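Workshop tips I brought home from the robot open day

Reading time: 4 min

In February I visited the open day at Gestlow, a company that builds and repairs small automation cells for bakeries and packing rooms. I repair things at home, mostly lamps, kitchen machines and bicycles, and I did not expect to learn much for my own bench. I came home with two pages of notes. I have tried most of it since then, and I write here only what works also in a normal garage or kitchen.

The tour was led by Elfriede Sutter, and Stepan Polishchuk did the demonstration at the bench. He let us ask everything, also the simple questions.

Leave a loop in the cable

The first thing Stepan showed us was a cable which had broken inside while the outside still looked new. A cable that moves wants to have a loop before the place where it is fixed. If you pull it straight and tie it there, all the bending happens in one point.

At home this is important for the desk lamp with an arm, the sewing machine pedal and the hand blender. Make a loose loop as big as a cup, then fix the cable behind it. Do not pull the cable tie hard. You should still be able to turn it with two fingers.

Clean first, then look

At Gestlow they wipe every machine before they search for the fault. I always did it the other way around, and I lost many screws in the dirt. For the outside use a cloth that is only a little damp, and for corners a soft paint brush. Unplug first, of course. Compressed air blows the crumbs deeper into the bearing, so for a mixer or a bread slicer I now take the brush and hold the vacuum cleaner hose beside it.

Mark the screw with a paint pen

When a screw has the right tightness, draw one thin line over the head and onto the part next to it. If the line is broken later, the screw has moved. I did this on the pot handles, the bicycle rack and the legs of the kitchen bench. After one month the line on one pot handle was broken, and I would not have noticed it before the handle became loose.

A white pen is good on dark metal. On steel pots I use red. The line goes away in the dishwasher, so for pots you have to renew it sometimes.

Soft things need a wide grip

In the second hall a robot from Sollano was packing bread rolls. Damian Gisler, who looks after this cell, explained to us that they first had a stronger grip and many rolls with dents. Now the fingers close more slowly and touch the roll on a bigger area. He said 98 of 100 rolls go into the box without any mark.

I thought about this when I took a cake from the pan at home. Two wide spatulas from both sides are better than one narrow one from below. The same goes for a jar lid that does not open — a wide rubber band around the whole lid helps more than pressing harder with the fingers.

Look at the joints before the motor

Someone asked Stepan what he checks first when a gripper does not close well. He starts at the finger tips and goes back from there, joint by joint, and the motor comes last. Dust and small crumbs like to stay in the grooves. 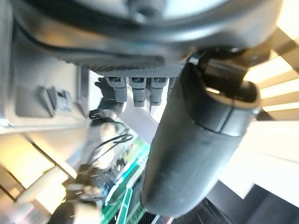
Keep the small parts in the order you took them out

Luzius Pichler had an old muffin pan on his bench, and each hole had a number from a marker. The first screw goes into hole one, the next into hole two, and so on. When you put the machine together again, you begin with the highest number. I used an egg carton for my Kaufmann coffee grinder and it worked well, only do not push it from the table like I did the first time.

Write down what you did

Every machine there has a thin notebook hanging on a string. The one I was allowed to open had 223 entries, some of them only three words long. At home I put a piece of masking tape inside the cover or under the base of the device, and there I write the month and what I changed. For the dishwasher I have a small card in the drawer beside it — filter, seal, salt.

What I bought afterwards

A white paint pen, a red paint pen, a soft brush and one roll of Flendent tape, which holds on the inside of the coffee grinder cover but not under the toaster. For the toaster I still look for something better. Ambros Plattner from the packing hall recommended a paper tag with a thin wire, and this I will try next.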